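# Questions I get asked a lot

I'm Isla Rutherford and I run Prudanwood, a small print shop that mostly does business cards, postcards, stickers and the odd wedding order. My inbox fills up with the same things every August, so I've put the answers in one place.

**How long will my order take?**

Cards and postcards take 3 working days from the moment you approve the proof. Stickers take 7, and I'm sorry, I can't squeeze those! The cutting gets done in batches and yours has to wait its turn with everybody else's.

**Can you fix my file if it's wrong?**

Small stuff, yes, and I don't charge for it. I'll add bleed, swap RGB for CMYK, nudge a phone number that sits too close to the trim. If the logo is a tiny thing you saved off your own website, I'll write back and ask for a better one (try whoever designed it, they nearly always have the original).

**Will the gray on my screen look the same on paper?**

Probably a bit darker. Screens are lit from behind and paper isn't, so soft grays can close up on you, especially on uncoated stock. Order a hard proof if it matters. Renders are where I see this most, with lots of mid grays sitting right next to each other.
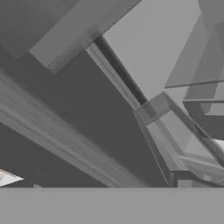 *Computer render, all in muted grays*

If your artwork is mostly in that range, tell me when you upload and I'll look at it before it goes anywhere near the press.

**Which paper should I pick?**

I love Lito for business cards. It's thick, a little toothy, and you can write on it with a regular pen. Raltden is the smooth one, better for photos and big blocks of color. Ask for the sample pack and you'll get both, plus a couple of oddballs I couldn't resist.

**What's the smallest order you take?**

One box of cards, or 25 of anything else. You can also order weird numbers. My favorite so far was 597 postcards for Okonkwo, the bakery, and they went out as 597 exactly.

**Do you keep my files?**

For a year, so reorders are easy. Just send me your old order number (or the name it was under) and tell me what's changed.

**Can I pick up in person?**

Sure, any time before 4 p.m. Ring the side bell, the front one doesn't work. Bring a bag if you've ordered a lot, paper is heavier than people expect!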